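About Us

Hi, I'm Adesuwa Garba, and I run Bassey Language Classes with my friend Fatima Mohammed. 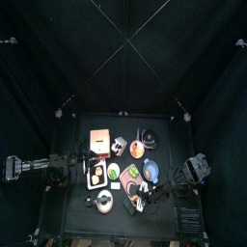 We teach conversation to grown-ups, mostly French and Spanish, plus a beginners' Arabic class that Fatima has been building up bit by bit for years. If you took a language in school, passed the test and then froze the first time a real person spoke to you, you're pretty much who we had in mind when we started!

I was that person myself. I had six years of French behind me and I could write you a lovely letter about my vacation, but when a woman at a bus station asked me if the seat was free I said "thank you" and walked away. I still think about that seat. A few months later I met Fatima at an evening class in Plistau, where we both sat in the back row and whispered more than we should have. She was already fluent in three languages and was only there to learn how other people taught (she'll deny it, but she took notes on everything).

We started out in her kitchen with four students and one very old textbook. The next April we moved into two rooms above the bakery on Vereck Street, and we're still there. The stairs are steep and the heating has its own ideas, so bring a sweater from October on. The smell of bread around seven in the evening makes it hard to teach anything except food words, and we've mostly given in to that.

Classes are small, eight people at most, and they run for ten weeks. You'll talk from the first night. We do teach grammar, but we wait until you've tripped over it a couple of times and want to know what's going on. There's no homework in the strict sense - Fatima sends out a voice message each week and you send one back, as long or as short as you like. Some people answer from the car. One man did his whole spring term while walking his dog, and the dog is on every single recording.

A ten-week term is $200 and that covers your workbook. If the price is a problem, write to us before you sign up and we'll work something out, we really mean that. Last year we went over nearly 2000 voice messages between the two of us, which explains why I now say "um" in three languages.

We also hold an open table on the first evening of every month at the Flikent Café. Anybody can come, student or not, and you pay for your own coffee. It gets loud. My mother comes for the cake and has picked up more Spanish than she lets on.

Our next beginners' term starts on 23 September 2026. French is close to full, Spanish and Arabic still have room. If you're not sure about your level, come up the stairs and have a chat with one of us first, it takes ten minutes and we won't make you conjugate anything.

Bassey Language Classes, 2163 Vereck Street, second floor. The door is to the left of the bakery, and the bell does work if you press it hard.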